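How to Set Up a Powered USB Hub With Several Devices

These steps cover the Voltow desktop hub with its own power adapter. They apply to most similar hubs that have one upstream port and several downstream ports.

Before you start

Check the power needs of each device you plan to connect. The figure is usually printed on the label or given in the manual, in milliamps (mA). A keyboard or mouse seldom goes above 200 mA. A portable hard drive can draw 500 mA or more while it spins up. Add the figures and compare the total with the output rating on the hub's adapter. Leave a margin of 25 percent.

If the total is too high, move one drive to a port on the computer itself.

Connecting the hub

Shut down the computer. Plug the adapter into the hub first, then into the wall outlet. The power light should come on within a few seconds. If it stays off, try another outlet before you suspect the adapter.

Connect the upstream cable to the square port on the back of the hub and to a USB port on the computer. Use a port on the rear panel of a desktop machine where possible. Front panel ports run through an internal cable that can weaken the signal. Keep the upstream cable to 6 feet or less.

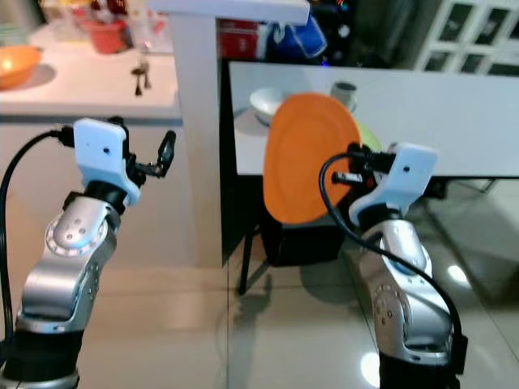 Two arms, with an orange plate in the gripper on the right.

Start the computer and wait for the desktop to load. The hub should appear in the device list as a generic USB hub. No driver disc is needed with current operating systems.

Adding devices

Plug in one device at a time, starting with the keyboard and mouse. Wait until each device is recognized before you add the next. Connect storage drives last. Label the cables at the hub end if several of them look the same.

Do not plug a second hub into the first unless it has its own adapter.

Common problems

A drive clicks or disconnects during a copy: it is short of power. Confirm that the hub adapter is seated fully, then test the drive with the other devices removed.

The keyboard does not work in the startup menu: some computers do not load hub support that early. Connect the keyboard directly to the computer while you change startup settings.

Devices vanish after sleep: open the power settings, find the USB section and turn off selective suspend. Restart the computer and test again.

Transfers are slow: check that the upstream cable is rated for the same USB version as the hub. An older cable may fit the port and still limit the speed.

Page updated in March by Deming Ren.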